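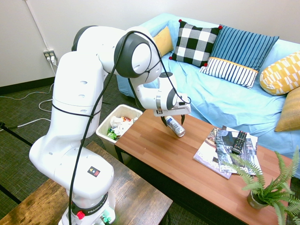
The coffee table, with its reddish-brown top, two magazines, the remote, and a fern that wants more space than it has.

Grevside Living Rooms: The Gallery

Every June the furniture sites tell us how a coffee table should look, and every June I go back to my own and find a remote on it. This page is my answer to the Prernar style guide, which runs to 79 pages and spends 2 of them on what it calls "surface calm." I have my doubts about surface calm. I think it mostly means somebody moved everything to the couch before the shoot.

The notes below go with the picture at the top of the page.

The top
Warm color, plenty of grain. The guide says a wood tone like this "grounds a room." Maybe. I say it hides crumbs, and I'd pay for that before I'd pay for grounding.

The magazines
Stacked a little off-square, the pale lavender one underneath. Polico sells a tray for this exact job -- I looked it up, and I still don't see what a tray does that a table doesn't.

The remote
Lying at an angle on the upper magazine. Guides want it in a box with a lid. I tried a lidded box for a month and spent most of it lifting the lid.

The fern
Bright green, small dark gray pot, fronds over the magazines and out past the table edge. Nice plant, but I'm not convinced a coffee table is the place for it. Anyone reading the lavender one will have to move leaves first.

The bottle
Clear plastic, blue cap, white label. I have yet to see a coaster set solve the water bottle question, and the Nørgaard catalog, with its 1,000 items, doesn't try.

The trash bin
White, rectangular, past the left end of the table and full of crumpled paper and wrappers. Style guides never show one. I'd keep it within reach and empty it more often.

Next gallery: side tables, and whether anyone needs a pair.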